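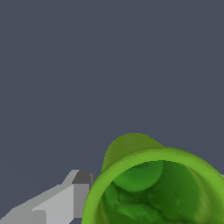

Ticket opened 28/05/2020 by Catarina Carvalho, Zaltdale workshop. Customer Yanling Fu, hum on right channel, turntable into Emevix phono stage. Started when she swapped the arm cable for the Dirov one. Left channel clean. Hum gets louder with volume, stays put when the platter stops, so not the motor bearing. Second small thing on the same ticket, she wants four cups to sit the phono stage feet in, the ones she has now have a sharp edge that marks the shelf. Told her we'd go for a thick rounded lip, same sort of rim as the bright yellow-green one at the top of this ticket, colour up to her. Cups are low priority. Hum first.

Kit as listed by customer
Deck with Bastos moving coil cartridge, about two years old
Dirov arm cable, bought from us, new
Emevix phono stage, older version with the switches underneath
Integrated amp, no tone controls, two prong plug

Asked her to do the usual before sending anything in.
1. Swap left and right at the phono stage input. Hum moved to left speaker. So its upstream of the phono stage, either cable, arm wiring or cartridge.
2. Swapped back, swapped at phono output. Hum follows. Fine, consistent, amp is ok.
3. Unplug deck completely, leave phono stage on. Silent both sides, bit of hiss at full volume. Normal for that gain.
4. Earth wire off. Hum much worse, both channels. Earth wire back on, back to right channel only. So the earth is doing something, just not for the right side.

Note from Chih-ming Shek – load switches underneath. She had it on 500 ohms left and 2,000 right. Easy done, they're tiny and you can't see them without tipping the thing over. Set both to 500. Tone more even she says, hum the same. So that was a real fault but not this fault.

Old cable put back. Quieter but not gone. Confusing. She'd assumed the Dirov was bad and wanted a refund, fair enough, but if the old one hums as well there's something else going on. Asked her to hold off. Refund offer stays open until the end of July, have put that in writing. 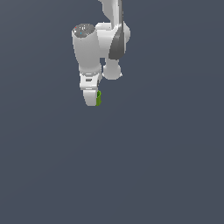
Cable sent in to us anyway, arrived in a padded bag, plugs not protected. Meter on all of it. Right signal fine end to end. Left fine. Right screen reads ok if you leave it lying straight, then goes open when you bend it near the five pin plug. Screen is just touching, hardly any solder on it. That's a build fault and it's ours to sort with Dirov. Have checked the other ones on the shelf from the same batch, all fine when bent, no idea how this one got through.

Resoldered, strain relief moved back a touch, bent it every way I could think of. Holds. Posted back signed for.

Reply from customer. Better, nowhere near as loud, still there on quiet passages. She plays a lot of solo piano so she'll notice. Also says it drops when she touches the headshell. That's the clue really. Should have asked about it on the first call, my mistake.

Rang Conceição Bettencourt, who set the deck up orignally. She says the Bastos has a little earth strap between the body and the right return pin, and you're meant to take it off if the arm is already earthed. Was left on. With the strap on you've got two paths to earth on the right side and one on the left. Old cable had a poor right screen as well most likely, or just a different layout, can't prove it as it's gone in the bin now.

Sent instructions. Stylus guard ON. Amp off. Slide the strap off the pin with a wooden cocktail stick, no metal tweezers, the pins are close together. Don't pull on the tags. Recheck tracking weight afterwards, it'll be a hair lighter.

She did it in 17 minutes, her words, with a torch in her teeth. Hum gone. Piano is silent between notes. Very happy.
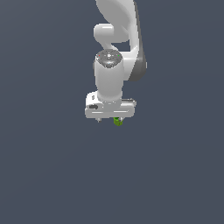 Will taking the strap off affect the cartridge warranty?
Keep the strap in the box with the paperwork and the warranty carries on as before, it's meant to be removable.

Still open
Cups. Teresa Prata quoting, waiting on foot diameter from customer. Rounded lip, see top.
Dirov told about the dry joint, sent them our meter readings. Waiting to hear.
Setup sheet needs a line adding re strap on the Bastos. Also one re load switches, third time this year they've come in mismatched.
Roughly 600 hours on the stylus by her reckoning, so no need to replace yet. Have a look at it when she's next in.

Status: hum resolved, ticket left open for cups. No charge for the solder work or return postage. CC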